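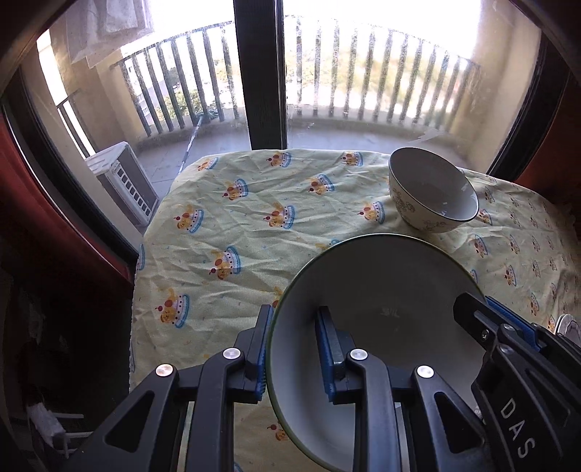

Tipene Quinlan began to think seriously about bowls when he moved to his apartment in Vumumthorpe and had only one table for everything. He eats on it, he writes his letters on it, and between the meals the dishes also live there, next to the big window that looks to the balcony. The tablecloth is pale yellow with small cartoon cakes, each with a cherry on top, and it has a lace border. I asked him if it is a cloth for children. "It is a cloth for a person who likes cake," he answered.

I came to speak with him in January, at four in the afternoon, because he keeps a small newsletter by the name Rakena. In it he writes of ordinary tableware: how to store it, how to wash it, which pieces are worth keeping. The newsletter has 157 readers. He told me this number with some pride, and then he told me that one of them is his sister.

My first question was why his dishes do not match. In my own family we had one set, all the same, and when a plate was broken my mother was sad for the whole set. Quinlan grew up in a similar house. His parents had a dinner service of 49 pieces, kept in a cabinet, and he can remember eating from it four times.

"I did not want to own something that I am afraid of," he said. "When I have single pieces, every one is a little bit special and no one is too special. If I lose one, I lose one. The others don't become an incomplete set."

He buys most of them at Plindeo, a secondhand hall near the old bus station, where kitchen things stand on the floor in open crates. He goes early, when the sellers are still unpacking. He has a few rules for buying, and I asked him to explain them.

The first rule is the foot. He turns each bowl over and passes his thumb along the ring at the bottom. If it is rough, it will scratch the plate under it. The second rule is the sound. He knocks on the side with a fingernail and listens, and a crack that the eye cannot find will often give a dull tone. The third rule he was a little shy to say. "I hold it like there is soup inside. If my hand is not happy, I put it back."

And the pattern?

"The pattern is last. But of course I lie to myself. When the pattern is nice, the foot is suddenly also very good."

He has a weakness for flowers and leaves. There are plates with red flowers, with yellow flowers, and bowls with plant drawings in quiet colors. What connects them, in his opinion, is the white or cream ground. He does not buy black dishes, and he does not buy square ones, which he finds difficult to wash in the corners.
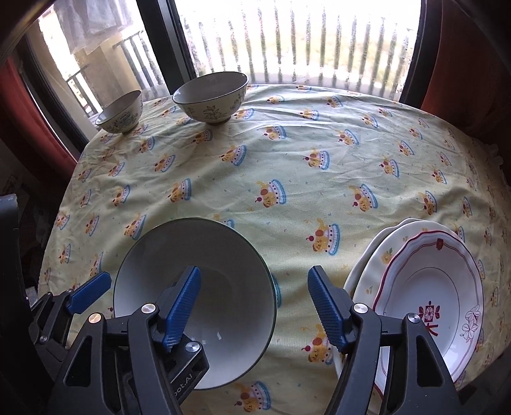
Three plates in a stack, and bowls with plain and patterned sides, on the round table.

We spoke for a long time about stacking, a subject on which he is strict. Plates go together by size, the widest at the bottom. With wavy edges it is harder, he explained, for the waves do not always sit one in the other, and the stack moves when somebody walks heavily in the room. He never puts more than six in one pile. Between plates that he uses rarely he lays a paper napkin.

Bowls he prefers not to stack at all, if there is space. "A bowl inside a bowl is okay for one night," he said. "For one month, no. They stick, and then you pull, and then you have two half bowls." At home he lets them stand open on the table until he needs the table. I asked if the dust is not a problem, so near to the window. He said that he rinses each bowl before he uses it, and that he would do this also if it came from a cupboard.

For the washing he uses a mild soap and a soft cloth. He does not put painted pieces in a machine. Once he bought a rack from the company Graserent, which he praised in his newsletter, but after some months he returned to a folded towel beside the sink. The towel takes less space, and it makes less noise in the morning.

Before I left, I wanted to know which piece he would keep if he could keep only one. He thought for some time and went to fill the kettle again. From the kitchen he called that it would be a large bowl, without decoration inside. He can eat noodles from it, he can mix a salad in it, and he can put his keys there when he has guests and wants to look organized.

The next issue of Rakena will be on lids. He has already written half of it, and he is still looking for a good photograph of a teapot.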